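Kamonchanok Chaimongkol
18 January 2020

Working rules for simulated pick tests on Vireo, in posts. Corrections welcome.

1/ Fix the success check before the first run. If the check changes, the old scores go.

2/ Every trial logs its random seed. 1000 trials per policy, 8 seeds for training. Test seeds stay out of training – no exceptions for demos.

3/ State the target by color and the goal by region. "The die" is no use as an instruction with yellow, white and blue on the same table. 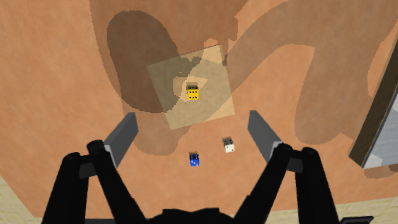

Should a run that times out be dropped from the results?

Count it as a failure and keep the log. Dropping timeouts raises the score and hides slow policies.

4/ Time limit is 90 seconds of simulated time, same for all policies. Wall clock goes in a separate column.

5/ Shadows and lighting vary between seeds. Gripper geometry does not.

6/ Stokano still reports best of three. Please don't compare those numbers with ours. Next revision in April.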